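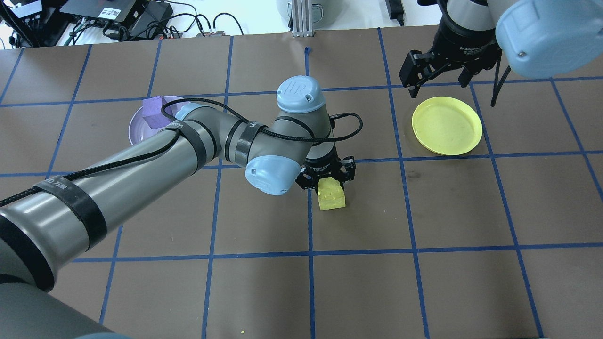

What Do Chickens Eat?

Short answer: lots of stuff! Mostly corn and soybeans, ground up small. Farmers call it feed.

But chickens have no teeth. None. So how do they chew?

They don't. Food goes down the throat into a little pouch called the crop. Sits there a while. Then on to the gizzard — a super strong muscle that squeezes and grinds. Chickens swallow tiny stones too, and the stones help mash everything up. Pretty cool!

What else is in the bowl?

Calcium. Hens need it for egg shells. At Condcombe farm they mix in crushed oyster shell, and the hens pick out what they want. There are 1,171 hens there so thats a lot of shell.

Protein, for growing feathers and muscles. Chicks need more then grown-up birds do.

Water! Always. A hen drinks more on a hot day.

Try this

Put 5 dry corn kernels and 2 small clean pebbles in a bag. Zip it shut. Squeeze and rub for a minute. Any crumbs? Your hands are the gizzard. (Slow one — a real gizzard works way harder.)

Next up: why cows have a stomach with four parts.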